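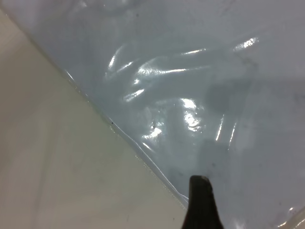

2 min read

The Pendow Series Journal

If you've ever opened book five of a fantasy saga and had no idea who half the people at the wedding were, you'll know why we're so fond of this one! The Pendow is a reading journal made for long series, the kind with family trees and three kings who share a name, and it has room for the lot.

You get 14 book sections in each journal, so most sagas will fit in a single volume with space left over for the novellas (and the prequel, when it finally turns up). Every section opens with a page for your predictions, then moves on to characters, places, and a lovely big spread for drawing your own map. Mine are terrible and I love them.

At the back there are 22 blank family trees. I used seven on the Garrido books alone, mostly for cousins.
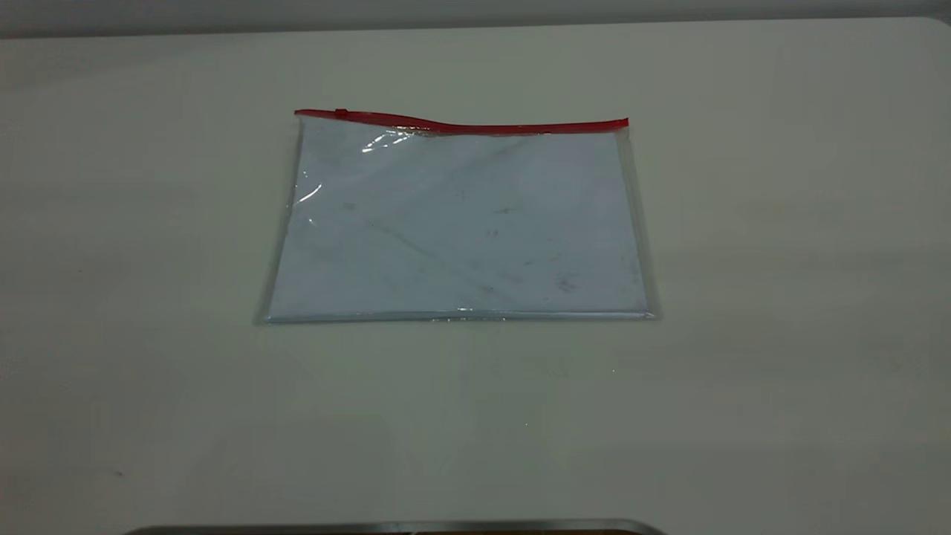
Words by Abilio Vallejo

The paper is cream, fairly heavy, and takes fountain pen well. My broad nib shows through a little on the map spreads, but ordinary biros and pencils are fine. It lies flat from the first page, so you can write with one hand and hold your paperback open with the other, and there are two ribbons: one for where you are, one for that character list you keep flicking back to.

Virgilio Bañez drew the section headings, and they're a treat. Look out for the heron in the Farkdale chapter, he turns up again later on.

Size: A5
Cover: cloth, in moss or dark red
Ribbons: 2
Book sections: 14
Family trees: 22
First printing: 2,000 copies

The moss cover sold out over the winter and is back on the shelf now. Dark red never went away. If you'd like a name written inside the front cover, pop it in the order notes and we'll do it by hand. Orders placed by Saturday lunchtime go out with the next post.

Recently added
Wevstead Map Pencils, set of 7
Farkdale Bookplates
The Garrido Short Stories, paperback
Pendow Pocket Journal

Last updated: January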